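Unit 4: Wear, Care and the Wardrobe
Morenike Nwachukwu, Textiles in Everyday Life

Last time we left cotton at the mill. Now it has been sold, worn twice and dropped on a chair, and this is where most textbooks lose interest. A garment spends far more of its life being washed, folded and forgotten than it ever spent on a loom.

Keep two words apart in your essays. "Wear" is what the body does to cloth: rubbing, stretching, sweat. "Care" is what we do to cloth afterward, and it can do as much damage while feeling virtuous. The lint in a dryer filter used to be your clothes.

Creases are the friendly end of the subject. Cotton fibers are held in shape by weak bonds that let go when the fiber is damp or bent hard, then form again in the new position. The shirt has no memory of being flat. Wool does better, and will be smug about it in Unit 5.
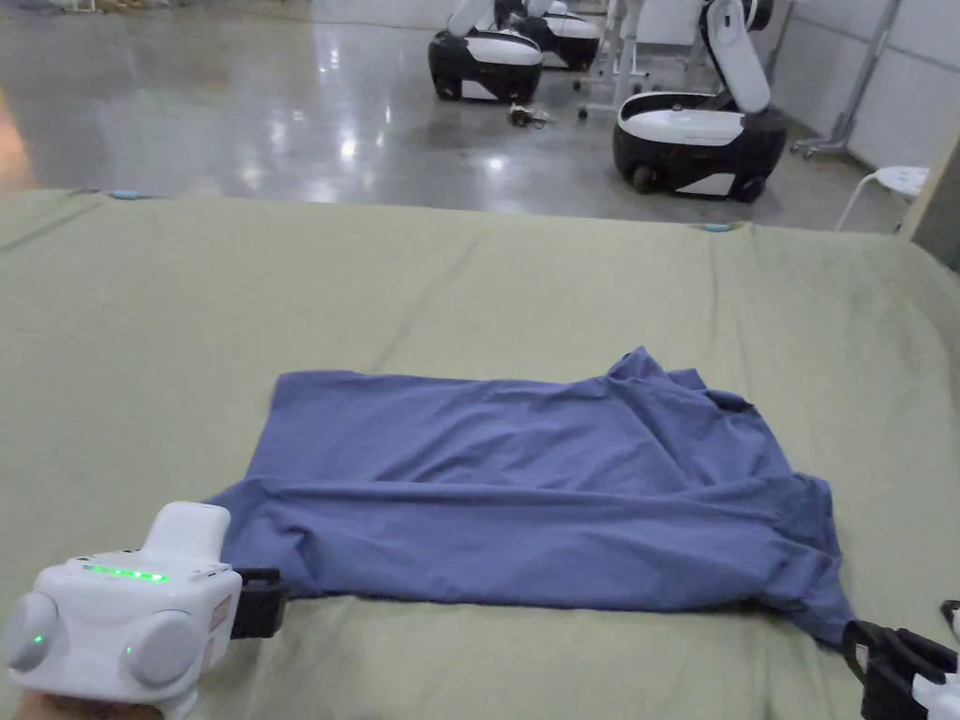
Fig. 4. Blue T-shirt with creases across the body.

Knits and wovens behave differently. A knit is made of loops, so it gives when pulled and may come back, depending on the fiber and how rude you were. A woven cloth gives mostly on the bias - try it on a handkerchief, along the grain and then corner to corner.

For the seminar, read Spahić, pp. 42 to 113, and skip the chapter on starch unless you are having trouble sleeping. Bring one garment you have owned for years and be ready to say where it is failing. Collars, cuffs and underarms are all respectable answers. Clean, please.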